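Tirkbridge (video game)

Tirkbridge is a cooperative puzzle game developed and published by Wimance for home consoles and personal computers. It is usually described as a bridge-building game, although fewer than half of its levels involve a bridge. Players move cargo across a flooded valley by placing planks, ropes and pulleys, and the level ends when the last crate reaches the far bank or the clock runs out.

Gameplay

The main campaign has 60 levels spread over 4 regions. Each level gives the players a fixed stock of parts and a weight limit. Up to 2 people can play on one screen, and the same number can play online. A single player controls both characters by switching between them, a method the store page calls "fully supported" and most players find slow.

Wimance advertised the game as having 100 ways to finish every level. The claim has never been backed up. Early levels allow a fair amount of freedom, but many later ones accept only small variations on one layout, and the developer has not explained how it arrived at the figure. The wording was dropped from the store page after launch and still appears on the back of the boxed edition.

The physics system was also promoted as new. Its behavior is very close to that of Dralau, the studio's earlier game, down to the way ropes stretch for a moment before they snap. Wimance has said the code was rewritten. Players who have compared the two games side by side tend to doubt it, though none of them has seen the code.

Release

A demo was made available in August, with three levels from the first region. The full game followed on May 15, 2024. Online play was missing from the console version on release and arrived in a later patch. Wimance called this a staggered rollout, but the feature had been listed on the box with no mention of a delay.

An expansion, Figueiredo, adds a fifth region set in a harbor town. It was announced as a free update and then sold as a paid download. The studio's notice on the change said the project had "grown in scope" – it takes about three hours to complete.
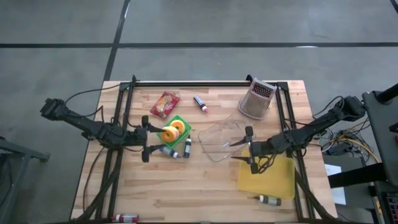
Reception

Reviews were mixed to positive. Critics liked the local two-player mode and the sound design, and several complained about the camera, which swings behind scenery when the characters stand far apart. The solo mode drew the most criticism.

Sales are harder to judge. Wimance has reported a number of "players reached," a measure that appears to include people who only downloaded the demo. No count of copies sold has been published, and claims on fan sites that Tirkbridge outsold Dralau have no clear source.

Sequel

A follow-up has been rumored since the expansion came out. The rumor rests on a job listing that asked for experience with cooperative games and did not name a project. Wimance has not commented on it.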